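**Grurndale tool library to charge for late returns**

The Grurndale tool library will start charging for late returns in February, having tested the honor system for six years and found it wanting by 389 items.

The figure comes from the library's own stock check, which also found 14 left-handed garden shears on the shelf, all in excellent condition. Missing are most of the ladders, both tile cutters and a cement mixer that was last signed out for "the weekend."
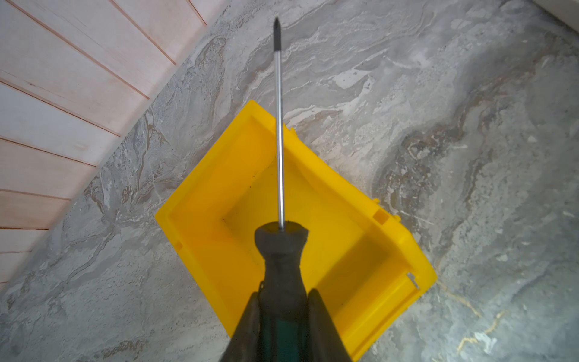

Under the new rules, borrowers get three weeks free and then pay by the day, up to the price of the tool. Members at the Stombridge branch, which brought in fees last spring, responded by returning a great many things at night - several of them never the library's to begin with.

An amnesty runs until the end of January. Tools can be left in the bin outside the Camel Street entrance, no questions asked, though the library would like it known that the bin is not big enough for a cement mixer.

Opening hours are unchanged. The sign on the door giving them is also out of date, and a new one will go up once somebody brings back the drill.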